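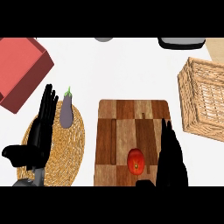
Salting aubergines – still needed?

My gran always salted aubergines and left them in a colander before frying. Recipes now skip it. I'm making a bake for 8 on Saturday and would like to save the time if I can. Does it make any difference?
Meesuk

Pichit Wannasri
Modern ones aren't very bitter, so you don't need it for that. Salt does draw water out and they take up less oil in the pan. For a bake I'd skip it, brush the slices with oil and roast them at 200C until brown on both sides, then layer up with the tomato sauce. If you do salt, rinse and pat dry, and go easy on salt in the sauce – I ruined one in March that way.

Betaseck
never bothered, tastes fine

Dundenmont
I salt for frying only. Half an hour is plenty. Old ones with lots of brown seeds can still be bitter, so buy small firm ones. You'll want 2 dishes for that many people.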